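Search the list archive Go
Print this message | E-mail this message

Re: [fladham-swap] boxes - keep or toss before a move?

> We're moving from Fladham to Trivside in September and I have 18
> cartons of stuff to mail out to list members first. Do people reuse
> the small retail boxes or is it not worth it? Also does the Trivside
> post office still take drop-offs after 5?

Quick answer, on my way out the door. Yes reuse, but only the good ones. Once the end flap goes the box is done, tape won't save it. I mailed a set of Ilotia glasses in one like that last winter and paid for it - 17 pieces where there used to be four.
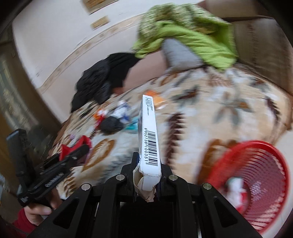
White card box, flap torn at the bottom end. Barcode's still on.

If you do reuse one cover the old barcode. Marker is not enough, use a blank label. Mine went round the sorting center twice becuase of that.

Drop-offs: until 6 at the side window, ring the bell. Front counter closes earlier. Bring your own tape, theirs is terrible.

Other thing - weigh everything at home. Kitchen scale is fine up to 2,000 grams. My last one came to 1,114 and the counter agreed, no arguing.

For the moving part, one trash basket per room from day one. Empty it every night. The Fang listing people want bags seperate from paper, so sort before it goes to the curb.

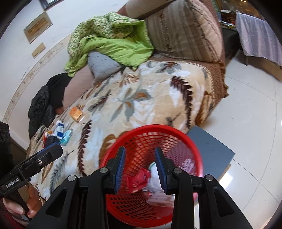
Red mesh basket with a bag and some white stuff in it.

Padding - old towels, socks, whatever. Don't buy the bubble stuff. I have a bag of it if you want, free, pick up only.

Gotta run, will look for the form for change of address tonight

Share (0) | Comments (2)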